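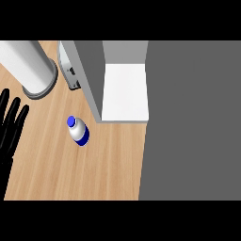
A simulated pick trial at Hudosholm: the black three-fingered hand and a bottle lying on the floor.

Maintenance Belongs in the Model

Operators of service robots spend freely on simulation and sparingly on upkeep. At Hudosholm, the hand was set up in a rendered room over 100 trial runs before the Loltia cell was powered on. The work was sound. The schedule that followed was weak: finger alignment was to be checked every 2000 cycles, a figure carried over from the older Pullolton cell.

A simulated finger does not wear. Its settings should therefore be compared with the real hand at each service, and any drift entered in the model before further trials are run. Moynihan adopted this rule in December. The check takes two technicians one morning, and other sites should budget for it.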